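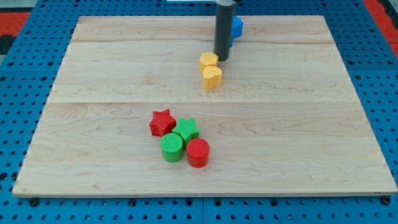
Running Trokcombe the Long Way Around

I've been meaning to write up the Trokcombe river loop since October, and my legs have finally recovered enough that I can think about it fondly. This was my first time running there and I loved it so much that I've already talked two people into going back with me!

The loop is 14 miles if you start at the old mill in Castlow and do the whole thing counterclockwise. Most people seem to go the other way. I went counterclockwise because Samina Zaidi told me to, and Samina has run every trail between here and Brerkville, so I do what she says. Her thinking is that you get the climb done while you're fresh and then you have the river next to you for the last half. She was right.

I parked at 6:40 in the morning with frost still on the grass and one other car in the lot. The first 3 miles are flat and a bit dull, honest farm road, with a dog at the second gate who barks at you and then gives up. Then you turn left at the water tank and the climb starts. It gains 1000 feet before it lets you go, and there's a stretch in the middle, all loose rock and roots, where I walked. I'm not proud! I ate half a fig bar and kept moving, and by the time I came out of the trees the sun was on the ridge and the whole valley was full of fog. I stood there like a tourist for a good while — I think my watch auto-paused on me.

The ridge itself is the kind of running I daydream about at work. Soft dirt, a little up, a little down, wide enough that you don't have to stare at your feet. I met two women coming the other way with matching orange hats and we all said good morning as if we'd known each other for years. I love that about trails.

Coming down is steep, and I'd bring shoes with more grip than the ones I wore. Mine are fine on gravel but they've got a lot of miles on them and I skated through a couple of the switchbacks. After the footbridge you pick up the river path and from there you can just cruise. The leaves were yellow and red all the way along, and in a few places they were so deep I couldn't see the trail, so watch your ankles around mile 11.

I had been hoping for two and a half hours and I was nowhere near it, and I didn't care one bit. My friend Giuliana Zapata had driven out to meet me with coffee and a bag of cinnamon rolls (the good ones, from the bakery behind the library), and we sat on the tailgate until I got cold.

Some practical stuff if you're going. There's no water anywhere after the mill, so carry it. Phone signal drops out at the tank and comes back on the ridge. The lot is small and fills up by 90 minutes after sunrise on a nice weekend. Dogs are allowed on a leash.

Next up is the Brerkville relay in the spring. Marisol Chambi and Hawi Woldegiorgis are both in, and we still need a fourth for the hilly leg — if you like hills, leave me a comment!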